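Mi primera vez hablando en un encuentro de tecnología (y ya quiero otra)

16 de enero de 2025
Archivado en: charlas, comunidad, software libre

Llevo tres días con la sonrisa puesta y la voz a medio recuperar, así que mejor escribo esto antes de que se me olviden los detalles. ¡Di una charla! Delante de gente. Con micrófono de diadema, de esos que te rozan la oreja todo el rato.

Para quien llegue nuevo al blog: desde hace un par de años mantengo Mussa, una biblioteca pequeñita para sincronizar datos entre dispositivos que pasan mucho tiempo sin conexión. La empecé porque mi hermana trabaja en una cooperativa agrícola y apuntaba los riegos en una libreta que luego alguien tenía que teclear entera por la noche. En octubre vi que se abría la convocatoria de las Jornadas Ginier, mandé la propuesta un domingo a las once de la noche y me olvidé. Cuando llegó el correo de aceptación lo leí en la cola del supermercado y dejé pasar a dos personas delante de mí sin darme cuenta.

Ginier no es un encuentro gigante. Este año la sala principal tenía 120 plazas y se llenó en casi todas las sesiones de la mañana. Hay una sola pista de charlas hasta la comida y luego talleres por la tarde, y eso me encanta, porque todo el mundo ha visto lo mismo y en el café se habla de verdad de las charlas. En los congresos grandes a los que he ido (el último con 3000 inscritos y una app para no perderte por los pasillos) acabé comiendo de pie y sin hablar con casi nadie.

Lo que más me gustó del programa, por orden de horario:

La apertura fue de Blair Rankin, sobre relojes. Cuarenta minutos sobre por qué no debes fiarte de la hora de un dispositivo, con un caso real de un sensor que vivía en 1970 y cuyos datos se estuvieron guardando sin que saltara ninguna alarma. Tomé cuatro páginas de notas. Tengo que cambiar cosas en Mussa por culpa de esa charla, y lo digo feliz.

Después vino el equipo de Ester, que hace un editor colaborativo para subtítulos. Enseñaron la herramienta en directo, con dos portátiles y la wifi cortada a propósito, y cuando volvieron a conectar y los cambios se mezclaron sin pisarse hubo aplausos espontáneos. Qué envidia sana. Me quedé con las ganas de preguntarles cómo prueban todo eso, pero los pillé luego en la máquina del café y me contaron que tienen 600 casos de conflicto guardados, casi todos sacados de errores que les reportaron usuarios. Voy a copiarles la idea sin ningún pudor.

Y luego yo. El portátil no quiso hablar con el proyector durante unos minutos que se me hicieron larguísimos. Llevaba copia en PDF en un lápiz USB (gracias, yo del pasado) y al final la di desde el ordenador de la sala, sin las animaciones y sin mis notas. Pues mejor. Me salté una sección completa sobre árboles de Merkle que, vista ahora, sobraba. El turno de preguntas se fue hasta los quince minutos y hubo una que todavía estoy masticando: qué pasa cuando un dispositivo vuelve después de meses apagado y los demás ya han borrado el historial que él necesita. Contesté algo decente, creo, pero la respuesta buena se me ocurrió en el tren. Abriré una incidencia en el repositorio esta semana para pensarlo en público.

Por la tarde me apunté al taller de Drundia, el gestor de colas que está usando medio mundo en los grupos por los que me muevo. Iba con prejuicios, lo confieso. Salí con un prototipo funcionando y con ganas de montar encima el sistema de avisos de la cooperativa. La documentación tiene 146 páginas y en el taller nos dijeron cuáles leer primero: la de reintentos y la de mensajes muertos. Apuntado queda.

Consejos por si vas el año que viene: lleva jersey, que la sala es fresca. Apúntate a los talleres el primer día, vuelan. Si vas en tren, el de las siete y cuarto llega con margen de sobra para desayunar. Y manda propuesta, de verdad, aunque pienses que tu proyecto es minúsculo. Lo que se buscaba eran historias concretas, y las preguntas más largas se las llevaron precisamente los proyectos pequeños.

Las diapositivas las subo este fin de semana, en cuanto corrija dos erratas que se vieron desde la última fila. El vídeo tardará algo más. Si alguien quiere probar Mussa y romperla, las incidencias están abiertas y contesto a todas, aunque a veces tarde.

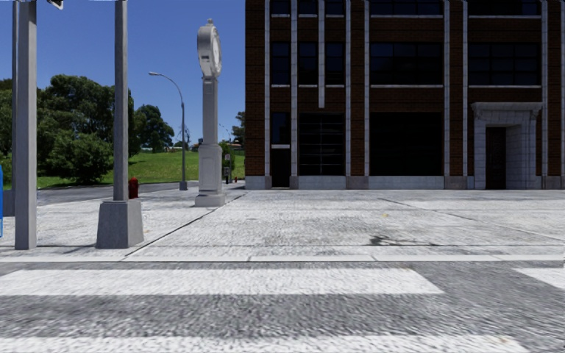
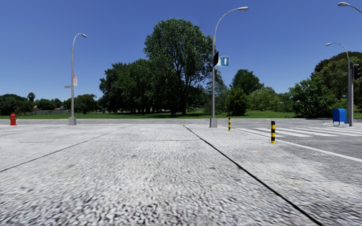
Comentarios (1)

Maite
Estuve en la sala y fui la de la pregunta del dispositivo apagado durante meses. A nosotros nos pasa cada invierno con unos contadores, y lo que hacemos es guardar una foto completa del estado antes de podar el historial, y al que vuelve tarde se le obliga a partir de esa foto. Pierde lo que tuviera a medias si choca con lo nuevo, eso sí, y por ahí seguimos sin estar contentos. Avisa cuando abras la incidencia y pego allí nuestros números. ¡Y enhorabuena, sin animaciones se siguió de maravilla!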